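# Loose Confectionery at a Shared Table: Arrangement, Sorting and Waste

Final report, submitted 31st March

## 1. Background

The refreshment area at Jurkcombe serves students and visitors from three adjoining departments. Snacks are bought in bulk from Timdale, a wholesale supplier, and are set out for general use during the day. In the previous term the area was the subject of repeated complaints. Sweets were left on work surfaces, open bags went stale, and the person restocking the shelves had no reliable way of knowing what had run low.

The project was asked to examine how individually wrapped items are stored, set out and returned, and to recommend an arrangement that could be kept up without additional staff time. Drinks were considered only where they shared shelf space with food. Hot food and fresh fruit were excluded.

## 2. Method

Observation took place over the first three weeks of March. During the first week the existing practice was left unchanged: sealed bags were stacked on the shelves and users opened them as they wished. In the second week, the contents of opened bags were tipped into a single deep bowl. In the third week the bowl was replaced by a shallow tray, placed on the main table and refilled each morning.

A record sheet was kept for each day. It listed the number of items put out, the number remaining at close, and the number found away from the container. Items with a torn or opened wrapper were entered as waste. In total, 3,227 wrapped items were put out over the three weeks, of which 649 remained unused at the end of the day on which they were set out. Unused items in sound wrappers were carried forward and were not counted again.

## 3. The tray arrangement

The tray was expected to perform less well than the bowl, as it holds fewer items and has a low rim. In practice it was easier to manage. The contents lie in one or two layers, and a user looking for a particular sweet does not need to dig. With the bowl, smaller items sank to the bottom and were rarely taken.

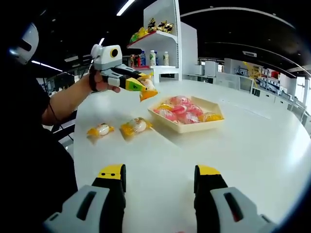

Wrapper colour proved to be the most useful guide for sorting. Pink-wrapped candies were kept together in the middle of the tray, and yellow-wrapped items were placed towards the ends. No labels were needed for this. Users who put something back generally put it with others of the same colour, although the practice became less consistent in the afternoon.

Items still strayed on to the tabletop. These were most often the larger pieces, which do not settle well among small candies and tend to be set down beside the tray. It was found sufficient to return them at midday and again at close. A white table is of some assistance in this respect, as coloured wrappers show clearly against it.

## 4. Shelving

Bagged snacks are best kept on an upper shelf and bottled drinks on the one below. Bottles are heavy and are more safely lifted from a lower height, while bags are light and can be identified from the front. The opposite arrangement was tried for two days at the start of the second week and was abandoned after a bag was crushed.

Bags should stand with the printed face outward. Opened bags should not go back on the shelf at all. Their contents should go into the tray, and any surplus into the lidded Vasmont box held in the cupboard.

## 5. Findings on waste

Waste over the whole period came to 175 items. The greater part was recorded in the first week, when opened bags were left unsealed overnight. The second and third weeks differed very little from each other, and the project does not claim that the tray reduces waste in comparison with the bowl. Its advantage lies in the time taken to tidy and in the ease of seeing what is left.

The results should be read with some caution. Each arrangement was tried for one week only, and the third week included an open afternoon at which the area was busier than usual. The method of counting follows the Cunha record sheet used in earlier student projects, with one column added for items found away from the container.

## 6. Recommendations

1. One shallow tray should be kept on the main table and refilled each morning.
2. Items should be grouped by wrapper colour when the tray is filled.
3. Stray items should be returned at midday and at close.
4. Bags should be kept above bottles on the display shelves.
5. The record sheet should be continued for one further term, with a weekly total in place of the daily count.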